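The Bell Under Bronholm Water

Print this page | E-mail to a friend

Aug 4, 2018

Every drowned village has a bell. It rings from the bottom of the lake on still nights, generally to warn of death, sometimes merely to announce bad weather, and it is always heard by somebody's uncle. Bronholm's has been ringing since 1518, if you believe the tea towel.
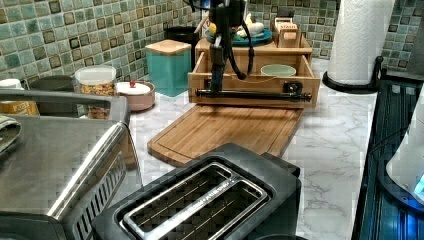 The story goes like this. The village of Bronholm stood in the valley where the lake is now, and its people were rich, proud and stingy, as people in doomed villages usually are. One winter evening an old woman came over the pass from Serbridge and asked for bread at the first door. She was told the oven was cold. She asked at the second and was told the flour was mouldy. At the third door they set the dog on her, but the dog lay down at her feet and would not get up again.

Only the bell-ringer, a man with no land and 3 teeth, gave her anything. He gave her half an onion. She ate it, thanked him, and told him to climb to the top of his tower and stay there, whatever he heard.

What he heard was water. It came up through the floors, through the hearths and out of the cold ovens, and by morning there was a lake with the tip of a tower sticking out of it and a man sitting on the tip. He was rowed ashore by people from Serbridge, who have been bringing it up ever since.

I first heard this from Robel Belay, who runs the boats and tells it to passengers on the evening crossing. He tells it well. He cuts the engine at the dog, and by the time the water is coming up through the hearths you are drifting in the dark and wishing you had sat nearer the middle. I asked him where he'd got the onion from, as the guidebook says bread.

"It was always an onion," he said. "If he'd had bread, everyone would have asked him for it."

This is the trouble with legends, and also most of the fun. Kgomotso Oosthuizen has been collecting versions of the Bronholm story for a book, and she keeps them in shoeboxes, filed by what the ringer gave away. Bread has the biggest box. Onion has a respectable one. There is a thin folder for cheese, all of it from a single family, and one sheet of paper on which the ringer gives the old woman nothing whatever and is saved by mistake.

She likes that one best. I do too, although you can see why it never made the tea towel.

The old woman moves about as well. On the north shore she is a saint in disguise. On the south shore she is the lake itself, out for a walk to see who deserves it. In Kravchuk, which is the next valley over and has no lake, she came from Kravchuk, and the villagers there are quite clear that she had been perfectly pleasant until she met people from Bronholm.

Then there is the date. Nothing happened in 1518 that anyone has managed to find. The parish records for that year complain at length about a boundary hedge and a curate's drinking, and you would think a flood might have got a line. Oosthuizen's view is that the year was added by a Victorian vicar who felt the story needed one. The vicar also put the number of drowned at 1000, in a valley that would have struggled to house 100, even with the proud and stingy doubling up.

None of this bothers the bell. Most tellers agree that it rings on the anniversary, but the anniversary wanders. The original is set in winter, yet the lakeside hotel, the Andeo, holds its Bell Night in August, when the rooms cost more. Guests carry lanterns down to the jetty after dinner and stand there being quiet, which the English do rather well provided there has been wine.

I went last year. The lake was flat and very black. A child asked in a loud whisper whether the dog had drowned, and there was an uneasy silence among the adults while we all realised we didn't know. I put it to Oosthuizen later and she went straight to the boxes. In four versions the dog follows the old woman back over the pass. In one it becomes a rock, and you can walk to the rock, though it is a long way and looks nothing like a dog.

We stood for the best part of an hour. Towards the end there came a faint clank, quite far out, and the whole jetty drew in its breath. A man beside me took off his hat.

I asked Belay about it the next morning, while he was baling out the small boat. He has a mooring buoy in the middle of the lake, with a loose shackle on it that he has been meaning to see to for years.

"Was there any wind?" he said.

I told him there hadn't been a breath of it.

"Well, then," he said, and went on baling.

Our site uses cookies. By continuing to browse you agree to our use of cookies. Sign up for our monthly newsletter for more folklore and walks.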